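Notes from the Sotum Sketch Circle

Well, we made it through another winter in the upstairs room at Fodor, and I want to thank everyone who kept turning up through the slush with a pad under one arm and a thermos under the other. We had 31 names on the sign-up sheet by March, which meant borrowing stools from the café next door (and returning them, please, if you still have one at home!). Máté Szekeres has also sorted through the donated paper, 200 sheets of it, and the heavier stock is on the bottom shelf for anyone who likes to scrub at their drawings the way I do.
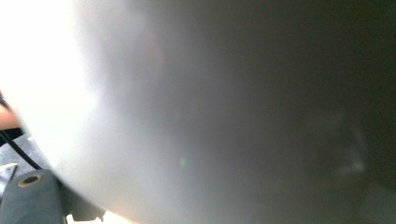
Shading is going to be our subject all through spring, and Lilla Gál has kindly agreed to lead the first 3 evenings. She wants us to leave our outlines alone for a while and work with the side of the charcoal, which I know will make a few of you nervous, and me too. What we're after is that slow slide from white glare through a soft gray into near black, with no hard line anywhere to lean on. Lilla says to squint, go lightly, and put the darkest dark in much sooner than feels comfortable. Bring a kneaded eraser and an old rag, and wear something you don't mind ruining. We start at 6:30 and the kettle goes on at eight, and if you're new, or you haven't drawn since grade school, come anyway and sit by me.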